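Setting Up a Compartment Box for Small Parts

Danholm Household Services
Guide 353, revised Wednesday, May 3, 2023

This guide explains how to prepare a divided storage box for small household items such as buttons, beads, picture hooks, screws, and spare fuses. It is intended for residents and for staff who assist them with home organization. Please read all of the steps before starting. Allow 60 minutes for a first sorting.

What You Will Need

A compartment box with a lid
A soft, dry cloth
A shallow tray or plate
Self-adhesive labels and a fine-point pen
The items to be stored

Step 1. Prepare the Work Surface

Choose a flat table at a comfortable height, with good light. Remove anything that does not belong to the task. If small children or pets are in the home, the work should be done in a room with a door that closes.

Step 2. Open and Inspect the Box

Take the lid off completely and lay it flat beside the box. Empty every compartment and wipe it with the cloth, paying attention to the corners. Check that each divider stands straight and reaches the floor of the box. Thin items, washers in particular, can slide under a divider that is not fully seated.

A box with fifteen compartments, in three rows of five, is suitable for most households. Larger boxes tend to be filled with items that should have been discarded.

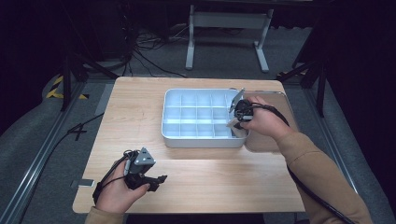 Step 3. Sort Before Filling

Pour the items onto the tray one handful at a time and group them by type, then by size. Do not sort directly into the box. Set aside rusted screws, broken clasps, and anything that cannot be identified. Unidentified items may be kept in an envelope marked with the month, for example January, and reviewed one year later.

Step 4. Assign the Compartments

Place the items used most often in the row nearest to you. Keep similar sizes next to each other, from left to right. Leave at least one compartment free for later additions. Fill each compartment no higher than three-quarters of its depth so that the lid will close without pressure.

Step 5. Label and Close

Write the contents on a label and attach it to the lid over the matching compartment. Mark one corner of the lid and the same corner of the box, so that the lid is always replaced in the same direction. Carry the box level.

Batteries and medicines must not be stored in an open-grid box. Refer to Guide 1570 for these items.

Prepared by Wing-sze Ng. Reviewed by Clotilde Riviere, Kanddale office. Printed copies are available at the front desk on request; please quote form 2878.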